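Reading Health Claims, Handout 4: What a Storage Audit Can and Can't Tell You

Course notes, Hortensia Henao. Read before the January session.

Last time we looked at surveys. This week it's audits, which people trust more than they should. An audit sounds hard and neutral. Somebody went and checked. But somebody also decided what to check, when to check it, and what to call a pass.

Our main reading is the Prevarville report on ward supplies. Its headline claim is that a new cart layout cut the time nurses spend looking for things by 30 percent. Before you repeat that to anyone, find the sentence on page 14 where the method is given. It took me two tries. The "before" figure comes from nurses' own estimates. The "after" figure comes from an observer with a stopwatch. Those are two different rulers, and the report subtracts one from the other as if they were the same. 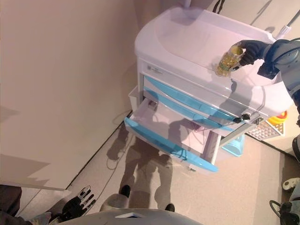

Ask next who was being watched. When an observer stands at the end of a hallway, people tidy up. They close drawers and put things back. Old hands call this being on your best behavior, and it can make almost any change look good for a few weeks. The report has no follow-up. Londomis, the firm that sold the layout, also paid for the audit, which doesn't prove anything is wrong but ought to make you read slower.

Then there's the sample. The report speaks of 900 "search events." That sounds like plenty until you learn they come from four wards in one building. A nurse who looks for tape over and over in one shift supplies a lot of events and is still one nurse. For a question about layout, I'd want to know how many wards changed and how many stayed as they were. The answer to the second part is none. 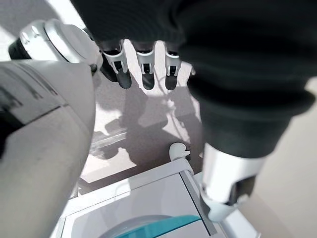 Fig. 2. Dark fabric sleeve and metal cuff, close up.

Ilze Šimkus's reply, in your packet, is better but I don't buy all of it. She compares Prevarville with Sadbridge, where nothing was changed, and finds search times fell there too. Good. She then says the layout did nothing at all, and her numbers don't go that far. Sadbridge hired more staff over the same period. You can't use it as a clean comparison and then skip that part. 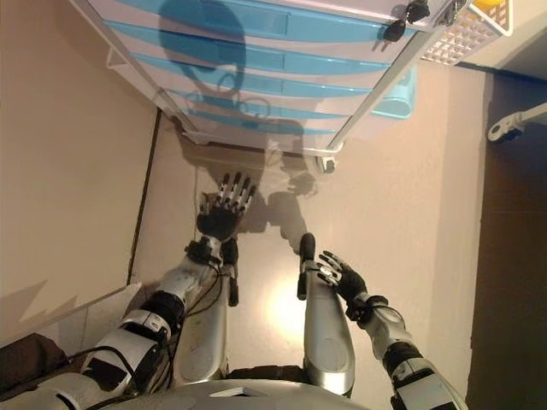 Fig. 3. Drawer unit with light blue fronts, two keys in the locks.

The Theodorakopoulos checklist is optional. Some students like it. My complaint is that it gives a point for "clear outcome stated," and a report can state an outcome very clearly and measure it badly.

For class, write one page on this: what would the Prevarville team have had to record, before touching a single cart, for you to believe the 30 percent? Don't write "a bigger sample." Say what should be measured, by whom, and on which wards.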